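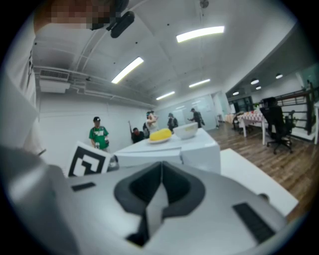 Gripper stops closing partway through a session and reports a force fault

Ghislain Gosselin
Posted in Ruserano Community Help, Hand-Held Tools

Our site operates several hand-held grippers for tabletop tasks with plates, bowls and food items. Since June, one unit has stopped closing partway through a session. The jaws remain where they are, the status light turns red, and the log records fault 151. A restart clears the fault, but it returns after 100 cycles or fewer. The other units run the same firmware and do not show the problem. Please advise whether the unit may remain in service while the cause is investigated.

Mal-soon Jang

The unit should be withdrawn from use until the cause is known. Fault 151 is recorded when the motor current and the jaw position do not agree. On our units it was traced to the cable at the base of the handle, where repeated bending had damaged one conductor.

Please proceed as follows.
Switch the tool off and disconnect the battery.
Inspect the cable along its full length, including the section under the strain relief.
Reconnect the battery and run 200 empty cycles, with hands clear of the jaws.
Repeat the test while moving the cable gently near the handle.

If the fault appears only when the cable is moved, replace the cable. We now replace ours every 1,000 hours of use - the manual gives no interval. A restart should not be treated as a repair. On one occasion our jaws closed without a command after the third restart, and an operator's finger was pinched.

Pasteo

Same fault at Jidmont. We changed the cable and it came back. Cleaning crumbs out of the jaw slide fixed it for us, so check there too.

Ghislain Gosselin

Thank you both. The unit has been tagged out and a replacement cable has been ordered from Ross. The slide will be cleaned at the same time.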